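Chapter 4
End Effectors as Purchased Kits

4.1 Scope of the chapter

Most small shops no longer design a gripper from scratch. They buy one as a kit, bolt it to an arm they already own, and spend their effort on setup. This chapter treats the kit as a product to be specified, checked on arrival and judged in use. The running case is the Grondance two-finger kit, as supplied to the Harell packing line and later reviewed by the Andrade test shop.

The kit ships with 2 molded fingers, a drive unit, a mounting plate and a cable set. The rated payload is 400 grams with the standard fingers. The price list gives 119 dollars for a replacement pair, a figure we return to in Section 4.6 when wear is costed over the life of the cell. 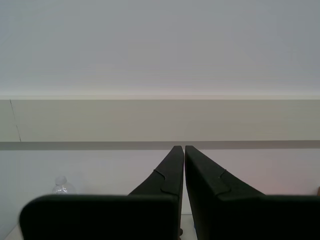

Blandine Courtois

Each finger narrows from a broad base to a small tip, and a curved ridge marks the step between the thinner upper portion and the slightly thicker lower portion. Two questions follow for the buyer. The first is how closely the tips meet when the drive reports a closed position. The second is how much the narrow portion bends under load before the base begins to carry it. The data sheet answers neither, and both must be measured on the bench.

A clear plastic bottle is a fair trial object for this class of gripper. Its wall yields under light force, its shape changes from shoulder to neck, and it offers little contrast to a vision system. The Andrade review used bottles, cartons and small tools, and reported each group separately.

4.2 Terms used

Closed gap: the distance between fingertips at the commanded closed position, with no part held.

Tip deflection: the sideways movement of a fingertip under a stated load.

Service interval: the number of cycles between finger inspections. Windley, the distributor, quotes this value per pair of fingers, and the same practice is followed in the tables of Section 4.4.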